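3. Method

The study compared weight loss in market fruit stored at two humidity levels. Produce was bought from a stall in Kumberg in February and sorted by Aurelia Oberholzer into lots of similar ripeness. Bruised pieces were rejected before weighing. Open baskets were chosen over closed boxes so that air could reach the fruit from the sides.

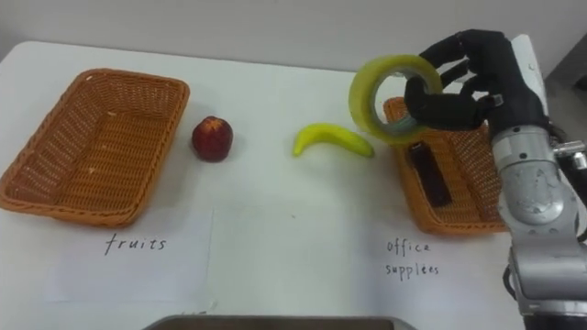 Each lot was weighed at the same time of day on a bench scale. The starting mass of the reference lot was 233 g. Readings were entered by hand and checked by Hubert Egger – two were corrected for a tare error. Room humidity was held at 38 percent for the dry series. The humid series ran in a separate cabinet.

Mass loss was expressed as a percentage of starting mass. Lots with visible mold were dropped from the averages but kept in the raw table.

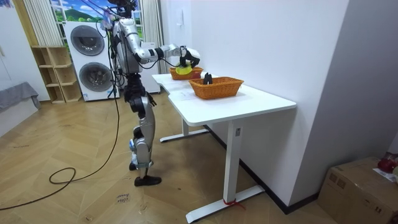
4. Results

The dry series lost mass faster in every lot. The difference was largest for thin-skinned fruit – citrus changed least. Four lots were dropped for mold, all from the humid series.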